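Palby in the simulator

I've spent most of November on Palby, my little grasp planner, and I finally have something worth showing! It runs on top of Celo (our control loop - the old one stuttered every time the planner got busy) and it now replans in 37 milliseconds, down from 324. I'm very happy with that number. The Domemska scene files load properly too, so tabletop tests are a lot less painful to set up.

Gripper over the placemat, with the pear right by the tall finger.

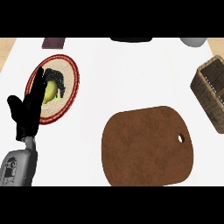 Does the planner need a new grasp model for every object? One model covers the whole set, and only the contact settings change.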